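We use cookies to remember your settings. Accept / Manage

Workshop log: the sticking back door at Lalomdale
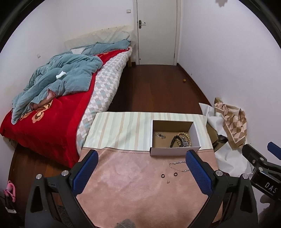
2 min read

2019-07-22

Back on the door again. It's been rubbing at the top corner on the latch side ever since April, and I finally pulled it off the hinges this morning (heavier than I remembered!). Two of the screws in the top hinge just spun in their holes, so the whole slab had been sagging. I'd been ready to plane the edge and I'm so glad I looked at the hinge first.

Drilled out the stripped holes, glued in dowel plugs with the Fastbridge wood glue, and left them clamped over lunch. New pilot holes, longer screws, hinge back on. Gap at the top is much better but it still kisses the jamb if you push the door slowly, so I took a little off with the block plane and sealed the bare edge.

Weather strip: the Lasura foam is too thick on the hinge side, don't bother with it. Laitinen had the thin stuff, 10 feet on a roll, and one roll didn't quite make it around. Need another before Lalomdale can be signed off.

Still to do: second coat on the edge, move the strike plate down a hair, and find out why the threshold rocks.

Filed under: Doors & Windows, Repairs, Shop Notes

3 comments

pinejoint: Toothpicks and glue work fine too if you're out of dowel.

marge_b: Did you seal the bottom edge? Mine swelled up from there.

oldsash: Check the threshold for rot before you shim it.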